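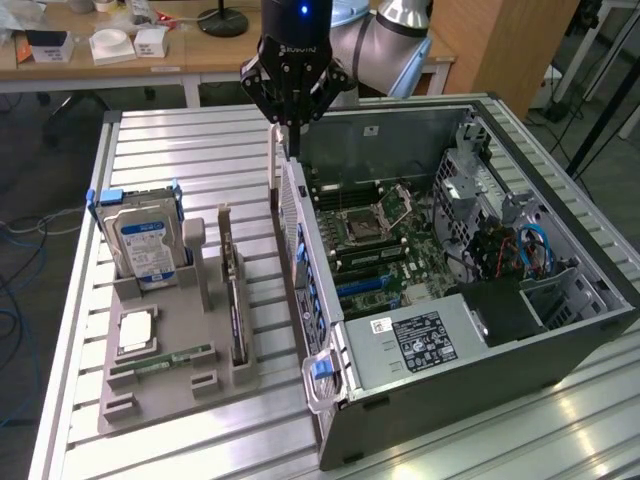
January, bench 2, afternoon into evening

Finally caught the protective stop that has been eating our RAM seating runs, and it's a good one! For anyone who hasn't been following: the arm goes in over the edge of the case, starts lining up for the memory slot, and somewhere in the descent the controller throws a force limit fault and everything freezes. It doesn't happen every run, and it doesn't always happen at the same height. Irja Hyvönen and I have blamed the fingertips, the payload setting, the parts tray and each other. The case lies on its side with the side panel off, so the tool has to come down past that silver lip on the rim before it gets anywhere near the green board, and I was convinced for days that we were brushing the lip. We weren't. More on that below.

What I had at the start of the day: two clean faults in the log from the morning, both on the approach to the slot, both with the module held. Nothing from picking the CPU, nothing from the hard drive, nothing from the expansion card in its tall holder. I ran those again anyway, and they were boring in the best way.

First idea was the lip. I stuck masking tape along the rim and rubbed soft pencil over the outside of the fingers, then ran the approach at reduced speed with my thumb on the pendant stop. Got a fault on the fourth try. No pencil on the tape, no scuff, nothing. Raised the approach point by 20 mm and got the same fault, at the same joint pose, give or take very little, but now well up in the air. That was the moment I got excited, as a collision doesn't move up with you like that.

Second idea was the payload. Somebody (me, in the fall) had typed in the gripper mass without the module and without the cable tie-downs. Irja weighed the tool side again on the parcel scale and we corrected it. The idle force reading looks nicer now and I'm glad we did it, but we still got the fault. Keep the new number in the config please, don't roll it back when you pull my branch.

Third idea came from Irja, who was standing on the far side of the bench and heard it before I did – a tiny tick, right when the wrist does its last big turn to square the module up with the slot. We ran the wrist move by itself with the gripper empty. Tick. Ran it backwards. No tick. Ran it with my hand resting lightly on the tool flange (arm in reduced mode, Irja on the stop) and I could feel it, like a loose bottle cap.

So: flange bolts. Two of them had backed off far enough that I could turn them with my fingers. The tool was rocking on the flange under certain rotations and the force sensing was reading the rock as contact. It explains why the fault followed the pose and ignored the height, and why the CPU pick never tripped, because the wrist hardly turns for that one. I love it when a single cause sweeps up all the odd bits.

How they got loose is less fun. We swapped fingertips before the holidays and took the whole gripper off to do it. The bolts went back in with the Torkcombe driver, which clicks beautifully and which I trusted completely. Checked it this evening against the beam wrench from the Arkel bay and it clicks far too early. So those bolts were snug at best, and then we ran 685 cycles on them. The driver now has red tape around the handle and lives in my drawer. DO NOT USE IT, even for things that "don't matter." Lysenko cell and the Cornthorpe rig were both assembled with the same driver, so whoever is on those, please check your flanges before you power up in the morning. I left a note on both pendants.

I want to be straight about the safety side. The stop did its job every time. What didn't do its job was us: we cleared the fault and hit resume over and over, with a tool that was working its way off the arm. If it had let go over the case we'd have been out a board. If it had let go during a hand-guided move it could have been somebody's fingers. New habit from tonight, and Irja agrees: the second time the same fault shows up in a session, power off, lock out, put a hand on the tool and check for play before anyone touches resume.

Refit notes. Took all the bolts out, wiped the threads, fresh threadlocker, tightened in a cross pattern with the beam wrench to the value in the gripper manual. Paint marker stripe across each head onto the flange so we can see at a glance if one moves. Redid the tool center point afterward and it had shifted a little, so the old slot positions are no good. I retaught the memory slot only. The CPU socket and card positions still need doing, and please don't run either until they're done.

After the refit: wrist move alone, forward and back, silent. Full approach with the module held, reduced speed, no faults. Full approach at normal speed, no faults, and the force trace is so flat now that I printed it and taped it inside the cover of this notebook. I haven't tried the actual push into the slot yet. It was late and I'd rather do that with two people awake.

To do:
Reteach CPU socket and card slot.
Add flange check to the start-of-shift sheet.
Send the Torkcombe driver out for calibration or bin it.
Ask whether the controller can lock out resume after a repeat fault. Irja thinks it's a setting, I think it's a script.
Check stripes after the next long run and write down what you see, even if it's nothing.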